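# Open day recordings, shelf task

This folder has the recordings from the open day at the Zurnirden hall in May. Visitors watched the robot work at a store shelf and a steel table, and we saved every run, also the failed ones.

## Contents

- `runs/`: 50 runs, one folder for each
- `notes.csv`: 1648 lines, written by hand during the demo
- `splits/`: 8 runs are kept apart for testing

## Task

Canisters of potato chips stand on the middle shelf. One may lie on its side, and then the robot should set it upright. The operator from Brorninia started each run by voice, so the first seconds of audio contain only her command and the public talking.

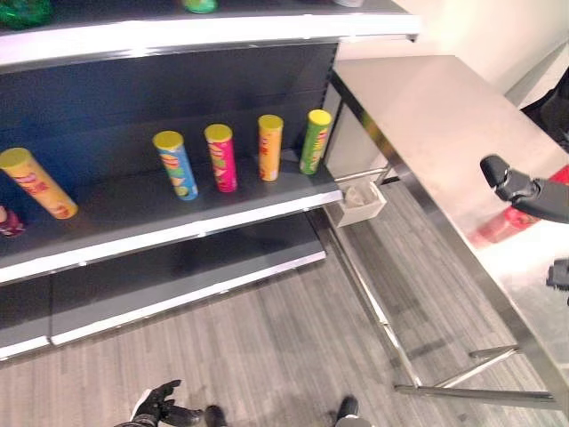
The order of colors was changed between runs, but we did not write down each order. Please read it from the first image of the run if you need it.

## Known problems

- Runs before 10 in the morning have no audio.
- In `notes.csv` the word "drop" means two things: the item fell, or the operator stopped the run. We want to correct this.
- Faces of visitors are blurred. If you find one that is not, please open an issue and we will remove the run.

Maintainer: Vũ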